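26 January 2019 - fruit bowl, continued

Back on the bowl. For anyone joining the notebook at this page: the job is a set of fruit-on-table arrangements for the Drinwood kitchen pages, and the job has now outlived two bags of clementines and most of my goodwill toward grapes.

Started with the cloth. The white one from Skiltex came out of its packet with fold lines you could rule a ledger by, and steaming took off all but one, which I have put at the back and declared a feature. Next time wash it first. I wrote the same thing in November and underlined it, so clearly underlining does nothing.

Bowls. We have three candidates on the shelf:

- the plain stoneware one, which everybody approves and nobody picks
- the Delalora glass one, which shows every thumbprint made since it left the factory
- the big white flower-shaped one with the gold trim, which looks like it was won at a raffle by somebody's aunt

I had bet on the stoneware. Tried it for the first hour and the dark grapes went into it like coins down a drain. Small fruit needs a pale floor under it. So the raffle bowl wins, gold trim and all, and I have had to be gracious about it to a piece of crockery.

Second problem, the fill. The order sheet says "generous bowl of fruit," and a generous bowl is a heap, and in a heap you see whatever is on top and take the rest on trust. I weighed out 470 g of mixed small fruit, tipped it in, and got something like a drain after a wedding. Took nearly all of it out again. A sparse bowl reads better: you can tell the tan ones from the brown one, and the citrus gets to be large without having to shout over a crowd.

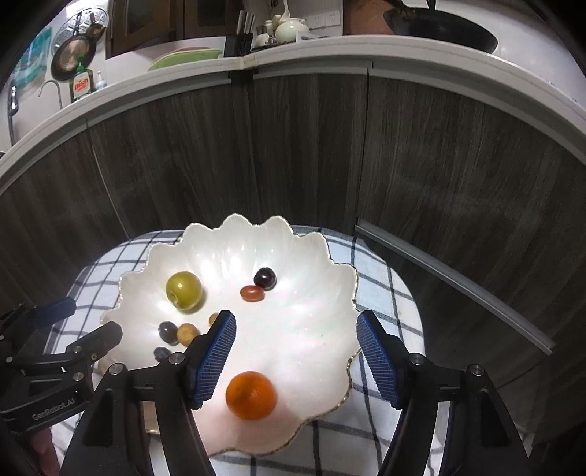

The trouble with sparse is that every piece then has to be somewhere on purpose. Grapes have no purpose. They roll downhill until they meet another grape and stop there, so whatever you planned, you get pairs. I fought this for a while with a chopstick and then gave in. Pairs are fine. Pairs look like company.

The shiny inside of the bowl is no help either. It gives you bright streaks up the far wall whatever you do, and the near part goes a bit pink. I spent longer than I will admit here trying to find the pink thing in the kitchen that was causing it. Did not find it. Wiped the bowl again in case, which changed nothing except that the bowl was now very clean and still pink.

Notes on the fruit itself, for the next shopping list:

- Orange citrus: good. Goes in last, toward the front, and stays where you leave it. The only adult in the bowl.
- Yellow-green round one: has a little dent at one end and wants to lie on it. Turn the dent to the side or it sulks.
- Dark grapes: buy the bunch with the most uneven color. In a white bowl the black ones and the bluish ones look like different fruit, and we get variety for the price of one bag.
- Tan ones: quiet, useful next to anything dark. Also the ones that get eaten by passersby, so buy extra. 200 g was not enough.
- Small reddish-brown oval: keep. It takes a highlight nicely and gives the eye something that isn't a ball.

Specks. There are always specks in the bottom of a pale bowl after you have moved fruit in and out a few times. I wiped between the first few goes, then decided that a fruit bowl with no specks in it is a fruit bowl in a dentist's waiting room. Happy to be overruled, by someone who will then do the wiping.

Total for the day: 33 arrangements logged, of which I would show 6 to another person. The Skála job last fall had a better ratio, but that was bread, and bread stays put.

To do:

- wash the cloth, properly, with water
- check whether the gold trim survives the dishwasher - assume no, hand wash until somebody is brave
- ask Drinwood if "generous" is a requirement or a mood
- put the stoneware bowl back on the top shelf where it can go on being approved of
- label the leftover fruit. Last time I wrote DO NOT EAT and it was gone by lunch; will try PLEASE TASTE AND COMMENT, and see if that puts them off

Leftovers are in the door of the small fridge. The chopstick is in the pen jar.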